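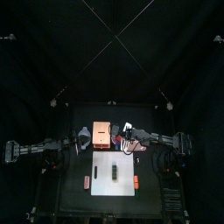
2024-11-05

I moved my savings out of Antwi last month, after 11 years. It took longer than I thought it would, so I'm writing down what happened while I still remember the order of it.

The account was opened when I started my second job. The rate was decent then. Over the years it dropped a little at a time, and each drop came in a letter that I read standing at the mailbox and then put in the drawer with the others. In August I finally sat down with the whole pile and worked out what the account had paid me over the past year. After the monthly fee, the answer was 19 dollars.

I looked at two other places. Hustov had the better rate on paper, up to a certain balance, but you had to make a set number of card purchases every month to get it. I don't use a card that much and I didn't want to keep track. Heto is a small credit union with one branch I can walk to, no fee, and a rate slightly lower than the one Hustov advertises. I went with Heto.

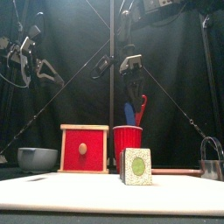

Opening the new account was the easy part. I brought my license and a utility bill, and I was out in under an hour. They wanted a five dollar deposit to make me a member, which I paid in cash.

Closing the old one was harder. The Antwi website lets you open four kinds of account but has no page for closing any of them. I called and was told to send a signed letter. I sent it. Two weeks later I got a letter back saying the signature didn't match the one on file, which was 11 years old and written with a bad pen on a counter. I had to go to the branch out on Pamasier Road and sign a new card in front of someone, and then sign the closing form with the same signature. The branch is only open until four, so I took a half day.

I also missed one automatic payment. I had made a list of everything that came out of the old account, going back three months, and moved each one over. My renter's insurance is billed once a year, so it wasn't on the list. The payment of 192 dollars bounced and I paid a late charge on top. The insurance company took the charge off when I called and explained, but it was another half hour on hold.

If you're doing this yourself, go back a full year in your statements. Leave a bit of money in the old account for a month or two before you close it. And ask for the closing confirmation on paper. Mine came last week and I've put it in the drawer, where the other letters used to be.

The other letters went through the shredder at the library. It only takes five sheets at a time and it gets hot, so that took most of an afternoon too.

Next I want to look at the phone bill, which I haven't checked since I signed up. I'm on a plan with a data limit I have never come close to using. I'll post about it if I manage to change it.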